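Building a hand-held gripper at home, and what I'd skip next time

Posted 7 January 2025 by Ruwan Herath
Filed under: Workshop, Robots

I was not keen on this project. Every second video about home robots ends with an arm folding a towel, and you never get to see the other takes. But Blandine Vasseur had the bench next to mine at Prurnwood, our shared workshop, and she wanted a hand-held gripper for recording kitchen tasks. She had the patience and I had the drill press, so we built one. It works well enough that I've stopped complaining about it in public.

What follows is the order I'd do things in, with the bits that wasted our time left in.

What you need

A flat plate for the body, painted or anodised black if you can manage it. A pair of narrow fingers. A linear rail to carry them, a trigger, a return spring, a wide-angle camera and a stiff bracket to hold it. Brass machine screws, if you like the look. Two printed square markers, one for each side of the slot.

The plans we started from are called Berka. They're free and they're decent, but whoever drew them has never had to reach a screw with a real screwdriver. Read all the pages before you cut anything, because the finger spacing changes partway through and the first drawing never got corrected.

Step 1: Cut the plate and the slot

Mark the centre line first and work out from it. The slot has to be straight. Ours wasn't, the first time, and the fingers rubbed on one side and squeaked. Filing helps a little. Cutting a second plate helps a lot more.

Deburr both faces. Blandine says to do it before painting. I did it after, and then I did the painting again.

Step 2: Fit the rail and fingers

Loosely bolt the rail, slide the carriages end to end by hand, then tighten a bit at a time. If it binds anywhere, back off and start over. Don't tell yourself it will wear in.

The spring is where the plans get optimistic. They ask for a very light one, and with that the fingers drift whenever you tilt your wrist. We went through three and settled on the stiffest. Your hand gets tired sooner. I'd take that over fingers that wander.

Step 3: Stick down the markers

Software reads the markers in each frame and works out how far open the fingers are. That saves you wiring up a sensor. Print them on matte paper at 25 mm a side and measure the printout with calipers, as most home printers shrink things to suit themselves. Ours came out small, and every opening we logged that weekend was wrong.

Use proper adhesive sheet. Glue stick lets the corners lift, and a lifted corner is enough to lose the marker under a ceiling light.

Step 4: Mount the camera

You want the fingers low in the view, both markers visible, and as much of the table as the lens can take in. Tighten the bracket, knock it with your knuckles, and check the view again. If it has moved, the bracket is too thin. I folded mine from scrap and it flexed like a ruler, so now there's a second piece riveted behind it.

Lock the exposure if your camera allows it. Shiny cookware will otherwise send the brightness up and down all through the recording.

Step 5: Calibrate

The Berka notes call for 1000 calibration frames. I did the full lot once, then tried again with only 28 taken carefully from different angles, and couldn't find a difference that mattered. Maybe you'll have a fussier lens. Start with the small set and see.

Step 6: Try it on something awkward

Foam blocks make any gripper look clever. Pick up something with a handle, a curve and some weight out at the far end. A frying pan is a good test, and dry soybeans in the bottom will show you soon enough whether you're keeping it level. 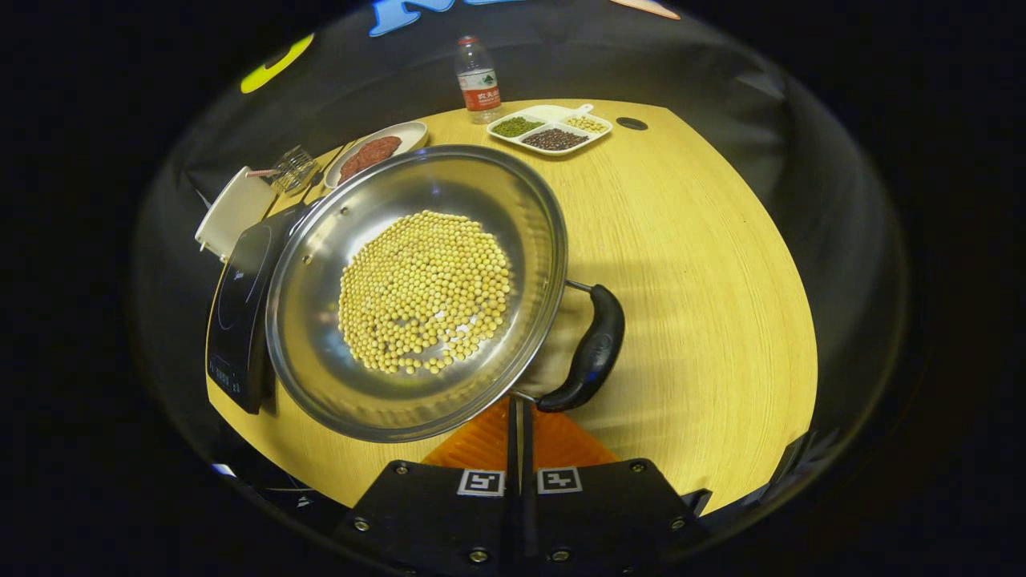
Do you need a full robot arm before any of this is worth building?
You can leave the arm until much later. The hand-held tool records on its own, and you'll learn more about your tasks from a month of recordings than from an arm you haven't got the code to run.

A few things to watch while you practise. Close the fingers square to the handle, even if your wrist complains. Grip, pause, then move. Pans twist when they're held by a narrow handle, and squeezing harder doesn't fix it much; taking hold closer to the pan does. Glossy plastic is the worst surface we've tried. A strip of thin rubber on the inside of each finger improved things, though it peels and you'll be replacing it.

Keep the cooktop off while you're learning. You're looking at a screen or at your wrist half the time.

Step 7: Check your recordings before you make more

This is the step I'd put in capital letters if the site let me. Blandine and I recorded for most of September without going through the files properly. When we did, one marker had been dropping out whenever the tool leaned left, and a good share of the work went in the bin. Watch the first few clips all the way through, at normal speed, with the marker tracking drawn on top.

Someone at the workshop told us that 3000 clips is the magic number for training a decent policy. I asked where it came from and he'd read it in a comment. I'd sooner have a small pile of clean recordings than a big pile I'm afraid to open.

Is it worth the bother?

If you like building tools, sure. If you're hoping to have supper cooked for you, buy a slow cooker. I still haven't seen a home-built setup do a kitchen job twice in a row without somebody hovering nearby, and I include ours in that.

Blandine is drawing up a version with a replaceable finger tip, and she's calling it Damar. I've told her the slot needs to be wider. She disagrees, so the next plate is hers to file.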